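Norholm Desk in Light Wood Grain, with the Serkau Shelf

In stock, ships flat in two boxes
Price: $258 for the desk with the shelf
Extra desk without shelf: see the options at the bottom

I've been selling desks out of the Norholm workshop store for long enough to know what people write to me about, so I'm going to try to answer most of it right on this page. Grab a coffee, I go on a bit.

The short version: it's a plain, light, flat-topped desk with straight edges, and it's made to be pushed up against another one just like it. You can buy a single and be perfectly happy. But I designed the edges so that two of them meet in one clean line, and most of you end up ordering the second one a few months later anyway (I can see it in the orders, and it makes me smile every time).

Each desk is 60 inches wide. Put them side by side and you've got a ten-foot run, so please measure your wall before you click anything. I mean it! Measure at desk height too, because baseboards, radiators and window sills all have a way of sticking out right where you don't want them. If you're short on wall, you can put the pair in the middle of a room and sit on whichever side you like. The back edge is finished the same as the front, so there's no ugly side to hide.

The finish is called Åberg Light. It's the palest wood grain we do, and it's the one I have at home. I like it because it keeps a room bright in November, when it's dark by late afternoon and everybody's working under lamps. It doesn't show dust much. It does show coffee rings if you leave them overnight, so wipe those up while they're fresh and use a damp cloth with a drop of dish soap. No scouring pads, no glass cleaner, and please don't use furniture polish on it, you'll only get streaks.

Now the shelf. The Serkau is a white raised shelf that sits on top of the desk and ends in a flat white side panel. It isn't screwed down. You set it where you want it, and the felt pads on the bottom keep it from wandering. I keep mine all the way over on the left desk so that the panel stops right by my elbow, and everything to the right of it stays open for the laptop and whatever I've got going that day. Notebooks go under the shelf, the lamp and the plant go on top. Some people line it up in the center and put a monitor on it, and that works fine too, up to 83 pounds, though if your monitor weighs 83 pounds I'd really like to hear about it.
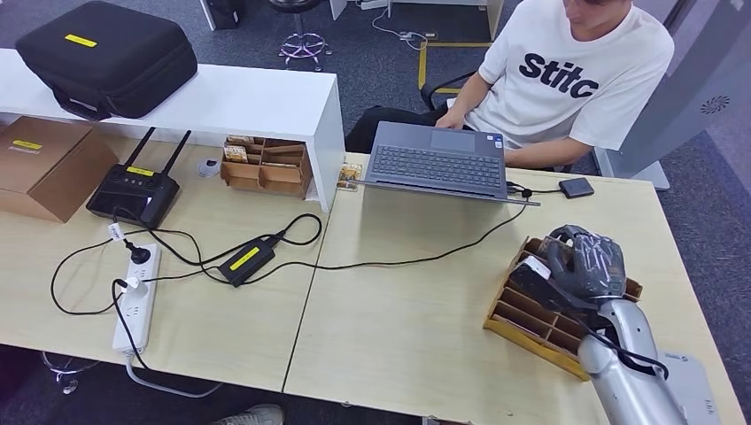
I get asked a lot whether you really need both desks if all you use is a laptop. Need, no. But a laptop is never just a laptop, is it? There's the little box that plugs into it, and the cable for the little box, and a tray with slots for the small stuff, and then a card or a note that you're keeping because it's got something on it you'll want later. On one desk with a shelf that starts to feel crowded pretty fast. On two, you can sit facing the open part and still have room on either side for your arms.

And the person across from you has room as well, which was the other half of the idea. The desk is 30 inches deep, so two people can work from opposite sides, as long as you both agree on who gets the shelf. My own household settled that one with a coin.

About the join. If the desks are level, the seam is a thin line and a sheet of paper slides over it without catching. If they aren't level, you'll feel it with your wrist every time you reach across, and it'll drive you nuts. So each leg has a screw foot that you can turn by hand. Do the two legs nearest the seam first, run your palm over the line, and then do the outer ones. It takes me ten minutes and I'm not fast. There's a pair of Trumaveo clips in the box that go underneath and hold the two tops together. You don't have to use them, but on carpet I would.

Putting it together: you need the wrench that comes with it and a second pair of hands for flipping the desk over. Build it upside down on a blanket or on the flattened box. The legs go on with four bolts each. Leave them all a little loose until every leg is on, then tighten. The shelf comes already put together except for the side panel, which slides into a groove and gets two screws.

A few things people have asked me by email:

Can I put the shelf on the right? Yes. The panel goes on either end, you just turn the shelf around before you slide it in.

Will a chair with armrests fit under it? There are 27 inches of clear space under the top, so most will. Check how high your armrests go at their lowest setting.

Is there a hole for cables? No, and I went back and forth on that for a long time. I didn't want a hole where your paper goes. Cables drop over the back edge, and there's a row of hooks under there to catch them. If you push the desk right up to the wall, leave yourself a finger's width.

Does the color match the older desks? Pretty closely. If you bought yours before we changed over to Åberg Light, the new one will look a touch paler next to it. Write to me and I'll mail you a sample chip so you can hold it up to yours before you order.

Can I get the shelf in wood grain? Not right now. White is the only one I'm making.

What's in the box
One desk top, Åberg Light
4 legs with screw feet
1 Serkau shelf, white, with side panel and felt pads
2 Trumaveo clips
Bolts, screws, cable hooks and a wrench

Options
Desk only, no shelf
Desk with shelf
Pair of desks with one shelf
Shelf only, for desks you already have

Shipping and returns
The boxes go out from the workshop in the morning, and you'll get a tracking number by email once they're on the truck. The desk box is heavy and long, so have somebody around to help you get it up the stairs. If you change your mind, you've got 60 days to send it back. Keep the cardboard corners until you're sure, they're a pain to replace and the carrier won't take the box without them.

Questions about sizes, delivery or sample chips can go through the contact form. I answer those myself, usually in the evening.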